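Visit report: Galcombe sheet-metal works and finishing hall

Reported by Gobnait Tierney for the Ó Briain storage group

Four of us went to Galcombe on a Tuesday in January to look at how the plant makes and finishes its open-top steel bins. Girish Awasthi and I went for purchasing, Diarmuid Flanagan for maintenance, and Gaétan Bouchard joined from the Presia site, where the bins would be used. Our host was Babita Mathur, the production engineer. We signed in at 8:40 and left shortly after 3:00.

The reason for the trip was the next replacement cycle. Presia has 307 bins in service and 136 of them are due to be scrapped on rim damage or floor wear. The current supplier has stopped making the deep pattern. Galcombe makes a near equivalent, sold under the name Jament, and had sent drawings but no wear data.

Receiving and blanking

Coil comes in on the north side and is held indoors for a day before it is opened. Mathur said this is to let the steel come up to shop temperature in winter, and that they had condensation marks between the wraps before they started doing it. Coils are tagged with the heat number, and the number follows the blanks on a paper traveler as far as the wash line. After that it is dropped. Flanagan asked whether it could be carried through to the finished bin. It could be stamped on the flange, at a cost, and we have asked for a price.

Blanks are cut on a turret punch with the corner reliefs and drain holes taken in the same setup. We looked at a stack of finished blanks. Burr was light on the straight cuts and heavier at the corner reliefs, where the tool overlaps. The operator changes the relief punch by feel, not by hit count. I would like to see a count on this tool, as a burr at the relief ends up inside the weld.

Forming

Two press brakes do all the bin work. The longer one folds the walls and the shorter one closes the rim. Wall angle is checked with a fixed gauge on the first part and then on one part in 14. The gauge was in good condition and had a current calibration sticker. The rim is a double fold with no wire inside. Our present bins have a wired rim, and most of the rim damage at Presia comes from fork tips catching the wire and pulling it out of the fold. Bouchard's view is that an unwired fold will dent sooner but can be dressed back with a mallet, and he would accept that trade.

Springback varied between coils. The brake operator keeps a notebook with the corrections for each coil, and we were shown several pages of it. The entries are clear, but they exist only in the notebook.

Welding

Corners are seam welded from outside and the floor is spot welded to a folded lip. Pitch on the spots was even across the bins we checked. Peel coupons are pulled at the start of each shift and after each tip dress, then kept for a month in a labeled rack beside the cell. We tore two old coupons and both pulled a full button.

The floor lip is the one part of the design I have doubts about. It leaves a narrow step along the wall, and fine material will pack into it. At Presia the bins are tipped and brushed, never hosed, so whatever packs there will stay there. Mathur offered a version with the lip turned outward. It needs a different brake tool and would add 2 weeks to the first delivery.

Washing and coating

The wash line has five stages, with conductivity readings written up by hand at the final rinse. Readings for the previous shift were all inside the posted limit. Dry-off is by gas oven. Powder is applied in a single booth, and color changes are grouped so that gray runs last in the week. Film thickness is measured at six points on the outside and two on the inside.

We asked why so few on the inside. The answer was that most customers line the bin or do not care about the interior. For our use the interior matters more than the exterior, and the order should state the measurement points. Galcombe also offers the bin with the coating left off inside, bare metal throughout. Flanagan prefers this. A coated floor at Presia is worn through in the first season, and the edges of the broken coating then lift and end up in the product.

Wear and cleaning

After lunch we talked through wear in bare-metal interiors. Scratching alone is not a cause for rejection under our standard. Staining is harder to judge. Brown marks can be surface rust, dried residue, or rust from something else that was stored in the bin, and the three call for different action. Flanagan's method is to rub a small patch with a dry nylon pad. If the mark lightens evenly it goes back for cleaning. If the metal under it feels rough, the bin is set aside and measured.

A gray metal bin with a heavily scuffed floor and a long brown and dark gray stain on the sloping back wall is a good case for the pad test, as the scuffing would pass and the stain cannot be graded by eye.
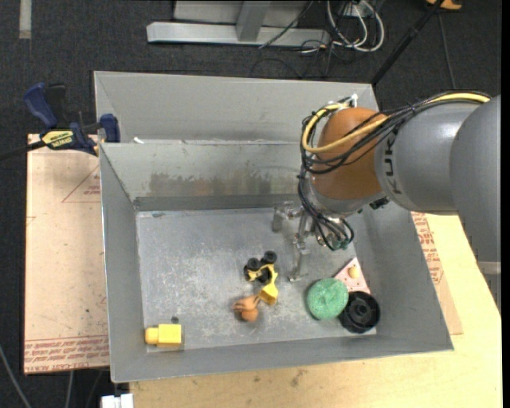

Packing and dispatch

Bins are nested in stacks with a card sheet between each pair. The taper is enough that they separate by hand. One stack had been strapped too tightly and the lower rims were marked. Mathur had it pulled and restrapped while we stood there. Trucks are loaded from the side, and the plant has no dock leveler, so our usual rear-load carrier will not suit. Awasthi is getting a quote from a curtain-side operator.

Points agreed

Galcombe will send a price for stamping the heat number on the flange.

Galcombe will supply four trial bins, uncoated inside, two with the standard lip and two with the lip turned outward. Bouchard will put them into normal use on the Presia line and inspect them weekly.

Ó Briain will send the tipping and brushing procedure, along with the list of rejection limits for rim and floor.

Relief punch replacement by hit count is to be discussed again once the trial bins have been sectioned.

Points open

Lead time for the full 136 was given verbally and needs to be confirmed in writing. Pricing for the uncoated version was not available on the day. Flanagan has also asked whether the drain holes can be moved clear of the floor weld — the drawing shows them closer than the parts we measured, and Mathur is checking which revision the shop is working to.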